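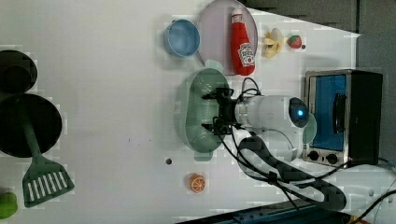

What is a colander used for?
Draining food, mostly. Pasta, boiled potatoes, washed berries, salad greens. Water runs out the holes and the food stays put.

Colander

A colander is a bowl-shaped kitchen strainer with holes or mesh in the basin. Usually metal, plastic or enamel. Round is the common shape; oval ones fit better across a narrow sink. Handles at the rim, one each side.

Sieve vs. colander
Sieve has finer mesh, for flour or sauces. Colander is for bigger stuff. The line gets blurry with mesh-basin models, which some stores list under both names.

Toy versions
Play kitchen sets often include one, along with a saucepan, plates and pretend food (fruit, ketchup bottle etc). Pastel colors are common. Toy colanders sometimes have real holes so they work in water play, othertimes the holes are only molded in. The Vosari play set has 8 pieces, the larger Clellov set has 20. Both includ a colander.

Care
Rinse right after use, starch dries hard in the holes. Soak, then a stiff brush.

See also: Sieve, Saucepan, Play kitchen

Last edited Jun 24, 2020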